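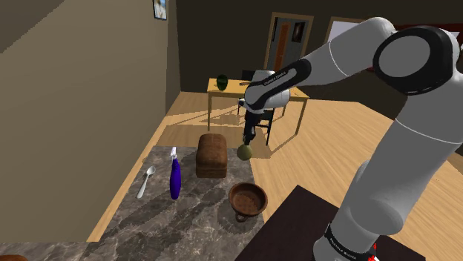 I have a problem with false success reports in our kitchen simulation, and I would like to ask for your opinion before I change anything. We use the Desjardins planner with the Bonder grasp module, and the task is to pick one item from the counter and put it in the bowl. The layout is simple: a loaf of bread, a spray bottle, a spoon, the brown bowl, and the small green item which you see under the fingertips. In 300 episodes, the log says "grasp confirmed" every time. When I replayed them, I found 2 episodes in which the fingers closed on nothing and the arm continued the whole motion to the bowl with an empty gripper. No error, no warning, and the episode is counted as a success. On the real arm I would consider this a safety matter.

Posted by slow_elbow
Friday, March 29, 2019

pallet9 wrote:
2 out of 300 is a good result. I would delete the two and go on with my life. Which version of Bonder?

slow_elbow wrote:
Thank you for the answer. It is the version that came with the Sturkesley package, I did not update it after July. I cannot agree about deleting. The number of bad episodes is small, but the robot believes it is holding something when it is not. If we train on this, the robot will learn that this is correct.

torque_and_tea wrote:
Agree with slow_elbow. We had the same thing at Janham with a real gripper and it was much less fun. The arm thought it had a cup, so it used the slow "carrying" speed limit. Then the state was reset in the middle of the move and it jumped to the fast limit. There was a person standing next to the cell. Nothing happened to him, but we stopped work for the rest of the day.

Check how the grasp is confirmed. If I remember well, Bonder looks only at the time since the close command, and it does not look at the finger width.

pallet9 wrote:
That is a different problem. Your cell should not let a person stand there in the first place. Don't blame the grasp check for a missing fence.

torque_and_tea wrote:
The fence was our mistake, yes. The grasp check was also a mistake. I can be angry about both.

slow_elbow wrote:
I looked in the settings and torque_and_tea is right, the confirmation is a timer. I went through the log of one bad episode line by line. The close command is sent at step 3,967, and at this moment the hand is still moving sideways a little. The fingers pass beside the item, the timer ends, and the log writes "confirmed". I have now put a check of the finger width after the timer, and I also make the arm stop above the item with the fingers open until the joint speeds are near zero.
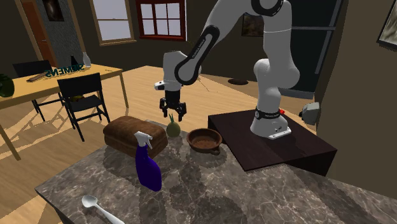 The waiting makes each episode longer, and I am not sure that I like it. With the width check alone, I would catch the empty grasp but the arm would still miss. With the waiting alone, maybe it does not miss, but I would not know if it did. So for now I keep both.

pallet9 wrote:
Fine, but a width check will give you trouble with the spoon. The handle is thin, and closed on a thin handle looks almost the same as closed on nothing. You will get false alarms.

slow_elbow wrote:
This is a good point and I did not think of it. Can I set a different limit for each item? I would prefer a false alarm to a false success, but not for every spoon.

torque_and_tea wrote:
You can, in the object file. Better is to use finger force together with width. Also, please make the planner stop when the check fails. In the default setup Desjardins receives the failure, writes it down, and continues with the path.

slow_elbow wrote:
I just tested this by sending a failure by hand. It continued with the path, as you said. I will change it first, before the spoon, and write here when I have run all the episodes again.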